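Returned computer mice to be checked and boxed again at Surdu repair room

By Piyumi Matubbar
January

Print this page
E-mail this to a friend 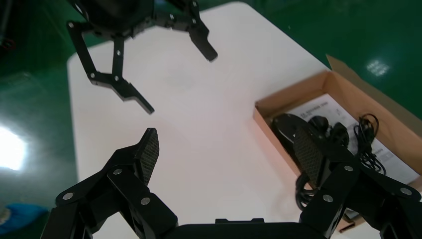

Mice go back in the box

A repair room in Surdu has begun taking in unwanted computer mice, checking them and packing them in cardboard boxes for people who need one at home.

The scheme is run by Trovomum, which already lends out keyboards and screens from the same building. It says 143 mice have been handed in since the autumn, most of them by offices that were moving or closing. Of those, 46 have gone out again.

Packing is done at a white table. A black mouse with its cable goes into a brown box on top of a printed sheet, and the cable is coiled so that it does not catch when the lid is shut. Wired models make up most of the stock – people tend to hold on to the wireless ones until they fail.

Each mouse is plugged in and tried before it is packed. Both buttons and the wheel have to work. The outside is wiped down and the feet underneath are checked for wear. Any with a split cable are put aside for parts.

Boxes in short supply

Trovomum says it has more mice than boxes. Festier, a stationery shop on the same street, has been saving small cartons from its deliveries, but many are too shallow to close over a mouse and its lead. A further 130 cartons have been promised by Stekon, a packaging firm, and are due before the end of the month.

Until they arrive, residents are asked to bring the original box if they still have it, with the instruction sheet left inside. Boxes with torn lids can be used as long as the base is sound. Plastic bags and loose filling are not wanted.

Mice can be left at the front desk from 10 in the morning. There is no need to book, although anyone bringing a large number should ring first. Cables should be left attached and must not be knotted or taped to the mouse.

Anyone who would like a mouse can ask at the same desk. There is no charge – borrowers are only asked to bring it back if they stop using it. Keyboards are still lent separately, and there is a short waiting list for those.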